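Gripper news, quick one this time. Deadline was yesterday, sorry Delia.

We finally ran the two-finger grippers side by side in the sim. Ostus against the Gevholm. Same arm model, same controller, same teal-floor house everyone is sick of by now. Stills from the wrist camera and the second camera, straight off Zeyu's drive. 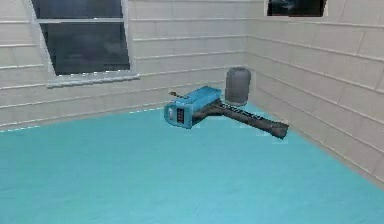
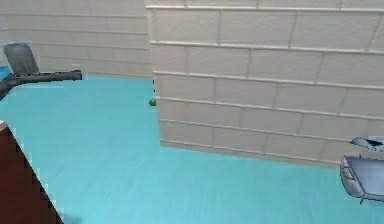

Simulated, both of them, in case anybody forwards this to purchasing again.

**Do we still need the real arm if the sim is this far along?**

We do, for anything that depends on friction or squeeze force. The sim is good for reach, approach angle and camera placement, and it's cheap to repeat. It is bad at telling you when something will slide out of the fingers. Plan is sim first, then the bench for whatever survives.

OK, results so far.

**Ostus.** 100 runs. Closes fast, opens slow. Wider fingers than we're used to so the approach planner wanted more room near walls than we gave it. Haziq bumped the clearance setting twice and it calmed down. Round things fine. Anything with a long handle, it grabs wherever it lands first and then the wrist has to make up for it. Ugly but workable.

**Gevholm.** Also 100 runs. Slower to close. Much nicer about handles, it will wait for a decent line on the thing before it commits. Drops the small round stuff more than we'd like, mostly on the lift. Could be the gripper, could be our contact settings. Lumturie thinks contact settings. I think gripper. There's a lunch riding on it.

**Controller.** Both sets were run on the Cirolon with the stock profile. Please dont change the profile on the shared machine. Somebody did last week and we lost an afternoon working out why the fingers were chattering. If you want your own copy, make one, put your name in the file name, leave mine alone.

**Cameras.** Longer story. The wrist view is good up close and useless across the room. The low view is the other way around, you see half the floor but small objects get very small. Jaruwan tried running both feeds into the planner together and the pick rate went up on both grippers. Not ready to quote numbers, she wants a clean repeat with the seeds fixed. What we can say is that the delay between the two feeds matters a lot more than resolution does. She turned the resolution way down and hardly lost anything. Let the feeds drift apart and it all goes to pieces.

Things still open:

- Handle picks with the Ostus, try the narrow fingertips. Haziq
- Small round picks with the Gevholm, contact settings first, then a slower lift. Lumturie
- Two-camera repeat, fixed seeds. Jaruwan
- Get the log viewer to stop eating the last line of every run. Zeyu, whenever
- Decide if we bother with the Bošković arm at all. I vote no, the model file is a mess and half the joint limits are missing

Disk space. The full set from both grippers came to 216 GB becuase we saved every frame. We're not doing that again. Next round keeps every tenth frame plus the last few seconds of each run, which is the part anyone looks at. If you need the full set, copy it off before Friday, then it goes.

Bench time for the real arm is booked from the first week of March. Before that we need a gripper picked, mount plate ordered, and the emergency stop checked again by someone who isn't me. The plate takes a while to arrive so the choice can't wait for the last minute. If you've got strong feelings about Ostus or Gevholm send them now, two lines is plenty. Last time I got three essays and a spreadsheet after the order had gone out.

Next round is 700 runs, split evenly, with more clutter on the floor and the furniture moved between runs. Zeyu has the layouts mostly done. Runs go overnight, so if the shared machine feels slow in the mornings give it until ten or so before you complain.

Write-up with proper tables when the repeat is in. Questions to the usual list, not to my phone pls.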